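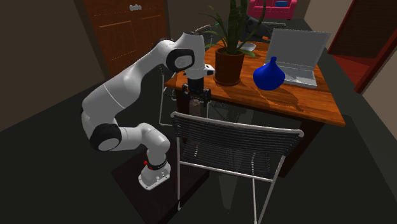 Moving the whole shop to Conholm was a mistake at first, according to the owner of Araya, and she would tell anyone the same if they asked her about rents. The furniture business had been in the old building for years. The new unit was larger and cheaper, but it stood at the wrong end of town and the regular customers did not follow.

"The first January we sold 82 pieces," she says. "In the old place that would have been a poor month. I had the lights on and the heating on and I was polishing things that were already clean."

She did not advertise. She began taking in repairs instead, mostly dining chairs with broken rungs and tables marked by hot plates. Last year the workshop took in 154 tables and a good many more chairs.

"People think a ring on a table means it's ruined. Most of the time it's in the finish — the wood underneath is fine. I tell them to stop scrubbing at it and bring it in."

Repairs now pay the rent and the shop floor pays the wages. She still buys at house sales, though less often than she used to, and she no longer buys wardrobes at all. They are too tall for modern bedrooms and take two people to shift.

"I had one for four years. I sold it for less than the van cost me."

Asked what she looks for in a table, she says she goes underneath before she looks at the top. She wants to see how the legs are fixed and whether anyone has been in there with glue. Old glue takes longer to clean out than a new joint takes to cut.

She is thinking of opening on Sundays again from the spring. Her sister is against it. "She does the books," she says, "so she may well get her way."

The shop is closed on Mondays. Repairs can be left at the side door until five.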